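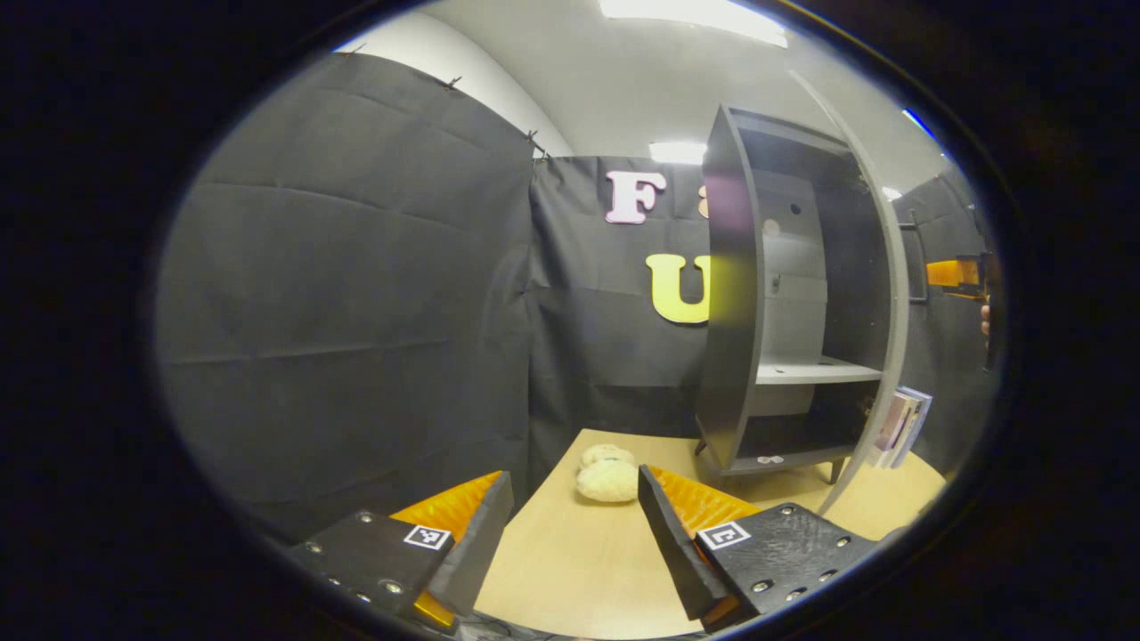

Gripper open over the table, with two soft balls in front of the tall cabinet.

Setting up a hand-held gripper station for an open day

These notes cover the visitor station at the Lendimton open day on 2023-10-06. They are written for whoever runs the table next. The station lets a visitor pick up a soft object with a hand-held gripper, place it on a shelf in a small cabinet and then see the recording played back. One turn takes up to 8 minutes, including the playback.

What you need

A table with a plain, matt top
A black fabric backdrop and metal clips
A small cabinet with a door and at least one shelf
Soft objects, such as fluffy balls of a size the fingers can close on
A few thin books
Two hand-held grippers, one for the visitor and one for the host
A laptop running Hidix, our recording and playback program

Step 1. Hang the backdrop

Run the fabric along the back of the table and round the left side. Clip the top edge first, then pull the fabric down. Creases are acceptable. Gaps are not – the wide-angle lens will find people walking past, and the position tracking gets worse when the background moves.

Fix any lettering high on the fabric. Large letters in pink and yellow show up well against black. Check them through the camera after the cabinet is in place, because the open door covers more of the back wall than you would expect from where you stand.

Step 2. Place the cabinet

Stand the cabinet to the right of centre and open the door before the first visitor arrives. In the first session we asked visitors to open it themselves with the gripper, and most of the turn went on the door. Keep that task for people who come back.

Lean the books against the outside of the cabinet on the right. They give the tracking some coloured detail on that side. Leave enough shelf free for the object being placed.

Step 3. Check the gripper

Look at the square markers on both fingers. The software reads them to work out how far the gripper is open, so they must be clean and flat. Wipe them with a dry cloth. Do not use alcohol on the orange pads.

Open and close the gripper 3 times with the Hidix preview on screen. The width reading should return to the same value each time the fingers are fully open. If it drifts, check the finger screws, then repeat the test. Benvinda Salgado keeps the hex keys in the Prateck toolbox.

Step 4. Set the lighting

Use the ceiling lights only. A desk lamp on the table produced glare on one of the markers and the reading dropped out whenever the visitor turned their wrist. If the room has blinds, close them and leave them closed. Lock the exposure once the lights are on.

Step 5. Run a turn

Start the recording with the gripper held still over the table, fingers open. Hold for a slow count of 3.

Ask the visitor to lower the fingers over the nearer object, close gently and lift. Soft objects squash before they are held, so the first attempt is often too light. Let the visitor try again without stopping the recording.

Move to the cabinet and approach the shelf from the front, below the top edge of the open door. Release, draw straight back, and stop the recording when the fingers are clear.

The host may hold the second gripper at the right-hand side of the table. Keep it out of the path to the cabinet.

Step 6. Play it back

Show the video beside the width trace. Visitors understand the trace quickly if you pause where the line goes flat – that is the point where the fingers met the object. Judite Sampaio has a longer talk on how such recordings are used to train the arm in the Tavares lab. Send anyone with further questions to her there.

Timing and numbers

We recorded 35 turns. Of these, 20 were complete from start to release. Most of the others ended early because the visitor put the gripper down to ask a question. A stand for the gripper is on the order list for the January session.

Packing away

Stop Hidix before unplugging the gripper, or the last file will not close properly. Roll the backdrop, do not fold it. Count the clips into the bag.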